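Section 4. Setting Up and Loading the Coltus Bench Bin

Read this section before you put the bin into use. It covers placing the bin on a table, fitting the sloping panel, loading mixed small goods, and keeping the inside clean. Parts and replacement finishes are listed in Section 7.

4.1 Before you start

You will need:

A table with a flat, level top
A soft cloth and a bowl of warm water
Mild dish soap
The panel and its clips, packed in the small carton
A felt sheet or thin mat, if you want to protect the tabletop

Two people should lift the bin out of the shipping carton. The top rim is finished, but the outside lower corners can still mark skin and furniture.

CAUTION: Do not lift the bin by the sloping panel. The panel is held by clips and can come away in your hands.

4.2 Placing the bin on a table

1. Clear the table and wipe it down. Grit trapped under a metal bin will scratch a wooden top.
2. Lay the felt sheet where the bin will stand. Skip this step if the table already has a work surface you do not mind marking.
3. Set the bin down with one long side toward you. This side is called the near wall in the rest of the guide.
4. Press on each corner in turn. If the bin rocks, turn it end for end and try again. If it still rocks, the table is out of level.
5. Leave a hand's width of table on all sides. The walls slope, so the top opening takes up more room than the base.

Note: The bin has no lid. Keep it out from under shelves where things can drop into it, and away from open windows if you will be sorting paper labels or light wrappers.

4.3 Fitting the sloping panel

The panel goes in front of the far wall. It turns the deep corner at the back into a slope, so that small goods slide down to the floor where they can be reached.

1. Wash the panel and let it dry.
2. Hold it with the white band at the top.
3. Lower the bottom edge until it rests on the bin floor.
4. Lean the panel back toward the far wall and push the clips over the rim, one at a time.
5. Run a finger along the bottom edge. There should be no gap wide enough to take a coin.
6. Drop a marker or other light item onto the slope. It should slide to the floor without catching.

If the item catches, take the clips off and start again from step 3. A panel that is seated at an angle will hold flat packages against the far wall.

CAUTION: Do not bend the clips outward to make them fit. A bent clip will not grip again. Order a replacement set from Plumstead.

4.4 Floor openings

The floor has small round holes through it. Leave them open. Do not cover them with tape, and do not use them to bolt the bin to a table. Pins, beads, and loose screws can fall through, so put very small parts in a closed bag or tray before they go into the bin.

After cleaning, check that no soap or lint is left in the openings.

4.5 Loading mixed goods

The bin is meant for a loose mix of small household and store items: pouches, boxed goods, pens, small toys, wrapped food, and the like. It works best with a single layer on the floor. Items may lie at any angle.

1. Take everything out of its outer carton. Leave the retail wrapper on.
2. Look for leaks and split seams. Put anything damp to one side.
3. Place flat packages first, printed side up where that is practical.
4. Add round or shiny items next. These roll, so set them down near the middle and let them settle.
5. Add pens and markers last, with their caps on.
6. Look in from above. You should be able to see part of every item. If one is hidden, move whatever is on top of it.

Long, thin items tend to end up along the near wall. They can be left there as long as they lie flat on the floor. If a marker stands on end in a corner, lay it down before you add anything else.
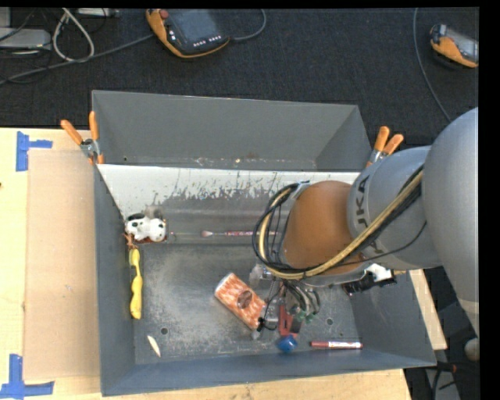 Figure 4-2. Mixed items on the bin floor. Note the worn finish on the sloping panel.

Keep flat packages clear of the lower edge of the panel. A thin pouch can work its way under the edge when the bin is bumped, and pulling on it may tear the wrapper. If this happens, unclip the panel, lift it slightly, and slide the pouch out sideways.

Avoid mixing wrapped food with anything that could mark or soak through the wrapper. If you do keep food packages and markers in the same bin, check the caps each time you load. Ink on bare metal can be wiped off. Ink on the white band usually leaves a stain.

CAUTION: The bin is not suitable for unwrapped food. The inside surfaces are not sealed after the finish has started to wear.

Items that should not go in the bin:

Open bottles or jars
Glass without a sleeve
Loose blades
Batteries that are not in their packaging
Anything too tall to stay below the rim when standing on end

4.6 Reading the labels

Matte labels are easy to read in the bin. Glossy wrappers pick up reflections from an overhead lamp, and bright foil is the worst of these. If you cannot make out a label, move the lamp before you move the goods.

1. Stand where you normally work and look down into the bin.
2. Turn the lamp until the bright spot falls on the far wall.
3. Check the near wall for shadow. A deep bin throws a shadow on the side closest to the lamp.
4. If dark items are hard to find in the shadow, add a second lamp on the opposite side.

Colors also matter. Gray and silver items are easy to miss on the gray floor. Put a colored sticker on them if you handle them often.

4.7 Unloading and clearing

Unload from the top of the mix down. Take loose items first and leave anything pinned under another item until it is free. Do not drag goods up the side walls; lift them clear. Most scratches inside the bin come from box corners and metal parts being dragged.

To clear the whole bin at the end of a job, take the goods out by hand. Do not tip the bin. The panel can slip off its clips, and the near wall will dent if the full weight comes down on it.

Count the items back against your list, then look behind the lower edge of the panel and in all four corners. Flat, gray, or clear items are the ones most often left behind.

4.8 Cleaning

Wipe the bin at the end of each job, and wash it when dust builds up.

1. Remove all goods.
2. Unclip the panel and set it on a towel.
3. Brush out the dust with a soft brush, working toward one corner.
4. Wipe the walls and floor with warm soapy water. Wring the cloth out well.
5. Wipe again with plain water.
6. Dry at once, including the holes and the line where the walls meet the floor.
7. Wash and dry the panel, then refit it as described in 4.3.

Pale rub marks on the floor are normal and will not all wash out. Do not use steel wool or scouring powder to remove them. These leave a rough surface that catches on thin wrappers.

Dried label glue can be softened with a damp cloth laid over it for 11 minutes. Lift the glue with a plastic scraper.

4.9 Wear on the panel finish

The white finish on the panel takes most of the rubbing and will wear before anything else in the bin. Wear starts as thin streaks and spreads into a ragged edge where the gray shows through. A worn panel can stay in use. The slope works the same way with or without the white finish.

Check the worn edge by drawing a dry cotton cloth across it.

If the cloth slides freely, no action is needed.
If the cloth snags, smooth the spot with fine sandpaper, 500 grit or higher, and wipe away the dust.
If flakes come off on the cloth, remove the panel and take off all loose finish before you load goods again.
If the panel is bent or cracked, replace it.

Note: Do not repaint the panel with ordinary household paint. It stays soft for a long time and rubs off on packages. Use the Flustolton touch-up kit listed in Section 7, and leave the panel out of the bin for 23 hours after the last coat.

4.10 Problems and remedies

Goods pile up against the far wall.
The panel is seated too steeply or is missing a clip. Refit it.

Round items keep rolling to one side.
The table is not level. Level the table, or put a flat package on the low side to stop them.

The bin slides on the table.
Place a thin rubber mat under the base. Wipe the underside first.

There is a ringing noise when items are dropped in.
Lower items to the floor by hand. A felt sheet under the bin will also reduce the noise.

Small parts are found on the table under the bin.
They have fallen through the floor openings. See 4.4.

Rust spots appear in the corners.
The bin was put away damp. Dry it thoroughly and rub the spots with a lightly oiled cloth, then wipe off all the oil before loading.

For storage between jobs, see Section 5.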